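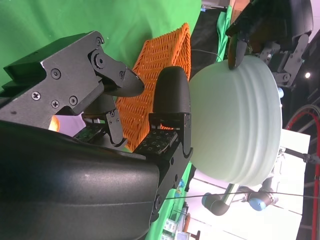 Ribbed bowl in frosted pale green, with an orange woven basket behind.

Jukero Tableware and Basket Loans: Frequently Asked Questions

This page answers the questions most often put to the Jukero loans desk by schools, clubs, community kitchens and private borrowers. It should be read together with the loan agreement, which takes precedence where the two differ. Last revised 2020-10-06.

ABOUT THE COLLECTION

What may be borrowed?
The collection consists of bowls, plates, jugs, serving trays and woven baskets. Bowls are supplied in two ranges. The Veres range is ribbed and frosted, with a slightly translucent body. The Sotix range is smooth and opaque. Baskets are supplied in natural, orange and dark brown.

Is cutlery included?
No. Cutlery was withdrawn from the collection last November and there are no plans to reinstate it.

Can I choose the colours?
A preference may be stated on the booking form. Baskets can usually be supplied in the colour requested. Bowls are issued by range only, and the shade may vary a little between one crate and the next. Borrowers who require an exact match should inspect the crates at the store before signing for them.

How many pieces may one borrower take?
The limit for a single loan is 255 pieces. Larger events are considered on written application, up to a maximum of 500 pieces, and borrowers should allow additional time for a decision.

BOOKING AND COLLECTION

How do I make a booking?
Complete the booking form and return it to the loans desk by post or email. A booking is not confirmed until a reference number has been issued. Please quote this number in all correspondence.

Is there a charge?
Loans to registered schools and charities are free. All other borrowers pay a refundable deposit of £60 per loan, together with the hire charge shown on the form.

How long may items be kept?
The standard loan period is 3 days, counting the day of collection. Extensions may be granted if the items have not been promised to another borrower. Requests should reach the desk before the original period ends.

Can someone else collect on my behalf?
Yes, provided that the person collecting brings the reference number and a signed note from the borrower. The borrower remains responsible for the items throughout.

Do you deliver?
Delivery is arranged through Zudus and is charged separately. Deliveries are made to the ground floor only. The driver is not able to unpack crates or to take away packing from previous loans.

USE AND CARE

May the Veres bowls be used for hot food?
They are intended for salads, fruit, bread and other cold foods. Hot soups and sauces should be served in the Sotix bowls.

May the bowls go in a microwave or oven?
No item in the collection may be placed in a microwave, in an oven or on a hob.

How should ribbed bowls be washed?
Wash by hand in warm water with ordinary washing-up liquid. A soft brush should be worked along the grooves, where crumbs and dressing tend to collect. Scouring pads and abrasive creams will mark the frosted surface and must not be used. Rinse well and leave to drain upside down on a clean cloth.

Can I use a dishwasher?
Sotix bowls and all plates may be washed in a dishwasher. Veres bowls may not.

How should the bowls be handled?
Larger bowls should be held on both sides when full. Please do not drag them across a table or lift them by one edge of the rim.

May food be placed directly in the baskets?
Bread, rolls and whole fruit may be placed in a basket which has first been lined with a clean cloth or paper. Unwrapped cakes, cut fruit and anything moist should be served in a bowl or on a plate.

How are the baskets cleaned?
Shake out any crumbs and brush the weave with a dry pastry brush. Stubborn marks may be wiped with a damp cloth, and the basket should then be left to dry in a well-aired room. Baskets must not be soaked or dried on a radiator - the strands become brittle and will split.

A strand has come loose. Should I trim it?
Please leave it as it is and attach one of the yellow repair labels supplied in the crate. Trimming often makes a repair more difficult.

PACKING AND RETURN

How should items be packed?
Use the crates and dividers in which the items arrived. Bowls of the same size may be nested, with a sheet of paper between each. Different ranges should be packed separately. Baskets travel in the large fabric bags and should not have bowls packed inside them.

Must everything be clean on return?
Yes. Items returned unwashed are subject to a cleaning charge, which is deducted from the deposit. Borrowers who paid no deposit will be invoiced. Damp items should not be packed.

What should I do if something is broken?
Wrap the pieces securely, mark the parcel clearly and note the breakage on the return slip. Chipped items should be treated as broken and taken out of use at once. Ordinary wear, such as light scuffing to the foot of a bowl, is not charged for.

What if an item is missing?
Inform the desk as soon as the loss is noticed. If the item is found and returned within the period stated on the invoice, the replacement charge will be cancelled. Please check kitchens, fridges and staff rooms before closing the crates - most missing bowls are later found there.

When is the deposit refunded?
Once the contents of the crates have been checked against the issue list. Refunds are made by the same method as the original payment.

ENQUIRIES

Whom should I contact?
Questions concerning bookings and deliveries should be sent to the loans desk. Applications above the standard limit, and appeals against a charge, should be addressed in writing to Gavin Pringle, Loans Manager, Jukero. Please enclose a copy of the return slip with any appeal.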